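Sanasholm Retreat House
Pre-Retreat Safety Walk-Through, February
Form 721

Walked by: Meenakshi Kartha (clipboard), Barış Sarıgül (ladder)
Read by: Austra Vaher, who signs it
Start: 6:40 a.m., between first sitting and breakfast

Key: OK = leave it alone. WATCH = look again before the next retreat. FIX = before anyone arrives. Comments are allowed to be longer than the box.

1. MEDITATION HALL

1.1 Both exits open fully from inside, no key needed
OK. The east door sticks, then gives way all at once, so the last person out leaves with more energy than they sat with. Barış has planed it.

1.2 Aisle from back row to exit clear
FIX. Clear when the hall is empty. Once people arrive they build. By day three of the winter retreat one gentleman in the back row had two benches, four cushions and a blanket arrangement with walls. The aisle is marked in tape on the floor, and the tape applies to the advanced students too.

1.3 Cushion stacks no higher than the windowsill
WATCH. The blue stack leans. It was restacked during the walk-through and was leaning again by the time we came back for the ladder.

1.4 Maximum occupancy posted and legible
FIX. Posted, yes. Somebody has hung the precepts over it. Both need to be on the wall, side by side. The number is 16 for the small hall, and it includes the teacher.

1.5 Heaters: guards fitted, cords sound
OK on the two Skaretti units. The third has a guard but will not stay upright on carpet. It goes to the porch or to the dump, Austra to choose. No shawls on any of them, including "just for a minute."

2. SHRINE AND OFFERINGS

2.1 Candles in glass, on a non-burning surface
WATCH. Glass fine. The brass tray under the left-hand candles is smaller than the group of candles standing on it. Remove candles or find a bigger tray. Lavanya Palaniappan has offered one from home.

2.2 Nothing that burns within arm's reach of a flame
FIX. Silk scarves. We wrote silk scarves last year as well. The fabric flowers can stay where they are, on the far side.

2.3 Incense burner: sand level, ash emptied
FIX. More ash than sand. Empty outdoors, downwind of the kitchen this time.

2.4 Large statue secured to the wall
OK. It weighs 790 pounds and rests on its own plinth with the bracket behind. Barış leaned on it with intent and it was unmoved. Please stop hanging coats on the bracket.

2.5 Offering bowls
OK, but a note. Seven bowls of water in a row over an extension cord is a bad idea, however sincere the offering. Cord now runs behind the plinth and is clipped down. Leave it clipped.

2.6 Last person out checks all flames
WATCH. There is a sign-off sheet by the door. It was filled in faithfully until the third evening, after which everybody seems to have dwelt in trust. The bell-ringer for the evening sitting will now do it, by name, on the rota.

3. DORMITORY WING

3.1 Smoke alarms tested
FIX. Five tested, four sounded. The silent one is outside the teacher's room and contained no battery. No names have been taken.

3.2 Extinguishers in date, pin and seal in place
OK. All Zavden, all in date. The one at the foot of the stairs has been used as a doorstop and has a scuff to show for it. Back on its hook.

3.3 Night lighting on stairs
FIX. Top bulb is out. The 4:30 a.m. wake-up sends a line of people in socks down these stairs in silence, which means nobody will say anything helpful to the person in front.

3.4 Window latches
OK except Room 4, which is painted shut. Barış has a blade for it.

3.5 Candles or incense in bedrooms
WATCH. Not allowed. Room 2 smells of sandalwood and Room 6 smells of someone covering up sandalwood. Charito Manalo will repeat the rule in the welcome talk, with eye contact.

4. KITCHEN

4.1 Fire blanket within reach of the stove
OK. Moved from behind the rice bin.

4.2 Gas shut-off labeled
OK.

4.3 Allergy list up to date and on the wall
FIX. Current list is for the autumn group. Charito has the new forms and says two of them give "attachment" under allergies. She will call those people.

4.4 Floor mats flat
WATCH. The corner by the sink curls. Tape holds for a week.

4.5 Knives in block at end of shift
OK. Mindful chopping is encouraged. Mindful chopping while bowing to each arriving helper is to be discouraged, after November.

5. GROUNDS AND WALKING PATH

5.1 Path gritted, no loose boards on bridge
FIX. Third board from the pond end. Walking meditation is slow enough that everyone will spend a long time on that board.

5.2 Path lights
OK. The new lamp by the gate is 3000 lumens and can be seen from the road. Two neighbors have remarked on it. Turn it to face down.

5.3 Outdoor bell: rope, frame, striker
WATCH. Rope frayed where it meets the striker. Will last this retreat. We would like it not to have to.

5.4 Parking, emergency access kept open
FIX. The cone has gone missing again. Lavanya suspects the wind and I suspect the Song Valley choir, who rent the lower field and own a suspiciously large number of cones.

6. PEOPLE

6.1 First aider on site, day and night
OK. Lavanya days, Barış nights.

6.2 Everyone told that silence does not cover emergencies
FIX. Say it twice. Last summer a retreatant with a wasp sting wrote a note, folded it, put it in the teacher's box and waited. The note was very courteous.

6.3 Sitters reminded to wait for a numb leg before standing
WATCH. Put it on the card. Nobody has ever been injured by meditation here, but the first step afterward has a record.

6.4 Emergency contacts collected
FIX. Three missing. One form lists "the sangha." We need a phone number.

OPEN ITEMS AND WHO HAS THEM

Scarves, ash, dormitory alarm battery: Meenakshi
Stair bulb, Room 4 window, bridge board: Barış
Allergy list, contacts, welcome talk: Charito
Bigger tray, cone: Lavanya
Third heater, precepts sign, lamp angle: Austra

Re-walk of all FIX items at 3 p.m. the day before arrivals. Bring the ladder back to the shed afterward, Barış.

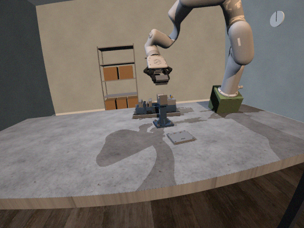
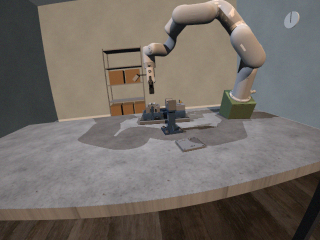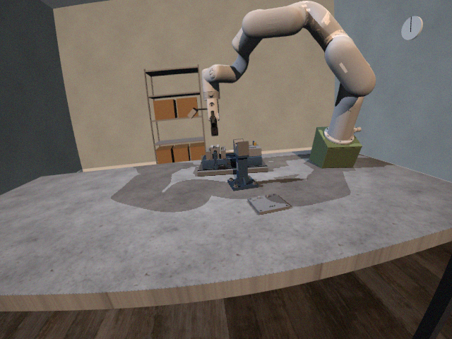 All three: white arm over the large table, green base on the right.

Signed: M. Kartha
Countersigned: A. Vaher, with the comment "Scarves. Again."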